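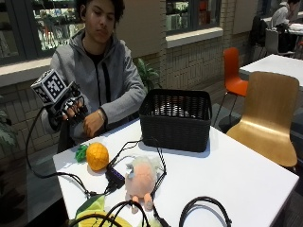
STUDENT NEWS | CLUBS & COMPETITIONS

Drumby Club to Enter Briseo Challenge With a Very Large Amount of Plush Produce

GARRIDO — The Drumby student robotics club will compete in the Briseo Challenge this July, in a category the organizers call Household Sorting and the club calls groceries. Teams must teach a robot arm to move soft, badly behaved objects in and out of a container. The club has chosen stuffed fruits and vegetables. It has a faculty-approved budget line for them, entered under "consumables," which the business office has queried twice.

The arm itself spends most of its time in the lab. What the club needs first is people showing how the job is done, over and over, with a hand-worn device or a hand-held gripper tool that records each movement as it goes. Members have been collecting these demonstrations at tables in the shared hall of the Endari Building, where the light changes by the hour and people walk by with coffee. The club considers this good for the data. The coffee drinkers have not been asked.

The goal for the season is 900 usable demonstrations. "Usable" is doing some work in that sentence. A run is thrown out if a toy lands on the floor, if the marker cube slips out of view, or if the person wearing the device waves at a friend. First-year members lose most of theirs to the last one.

Each member signs up for a block of 12 runs, then hands the equipment over and goes to label files, a job with no plush in it at all. Sign-ups for the first part remain brisk.
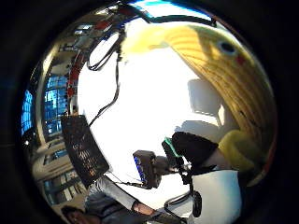 Why use toys when real fruit is cheap?
A real tomato survives a few practice grips and then becomes a cleaning problem, while a plush one can be squeezed all semester. Soft toys also bend and slump in ways that are hard to predict, and the challenge rules award extra points for handling exactly that kind of object.

Last year's team entered with wooden blocks and finished in the lower half of the table, a result the club's own newsletter described as "a learning experience" in a fairly small font. The blocks were easy to pick up. So were everyone else's. This year's members voted for a harder set of objects, and several of them have since asked to see the minutes.

Scoring at the Briseo Challenge is out of 300 points. Speed counts for less than newcomers expect — a slow robot that puts the eggplant where it belongs will beat a fast one that throws it. The club's best practice score so far is 140, reached at 11 at night with the hall empty and only two people there to see it. Both have agreed on the number.

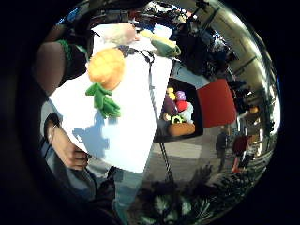

Between now and July the club will split its time between recording and training, with one evening a week set aside for untangling cables. New demonstrations will include crowded containers, toys lying on their sides and toys resting against each other, three conditions the arm currently meets by stopping to think for a very long time.

The club is open to students from any department, and no programming experience is needed to join a recording session. Steady hands help. Patience helps more. Members from the theater program have turned out to be unusually good at repeating the same gesture without looking bored, and the club would welcome more of them.

Students who want to try a block of runs can sign up at the club's table in the Endari Building from noon on. Donations of plush vegetables are gratefully accepted. The club has enough bananas.

12 shares | 3 comments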